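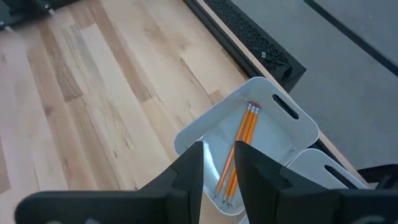 Tevo Hardwax Oil, clear satin

For worktops, desks, tables, shelves. Interior use only. Sold by Lulier, ships from our Drondon store.

Tin size: 2 liters
Dry to touch: 8 hours
Recoat: next day
Clean up: white spirit

Stir it well, dont shake. Thin coats. Wipe off anything still sitting on top after 90 minutes or it goes tacky and you'll be sanding it back. Bare wood gets two coats, end grain maybe three. Not for floors, get the Arruda floor grade for that.

Oily rags can catch fire on there own. Lay flat outside to dry before binning.

Matte version back in October. Old label tins still in stock, same oil inside, no discount sorry.

Trade orders and anything over 10 tins: ask for Lucian Coman at the counter. Collection free, delivery worked out at checkout. Opened tins can't be returned.

Page updated 2021-05-14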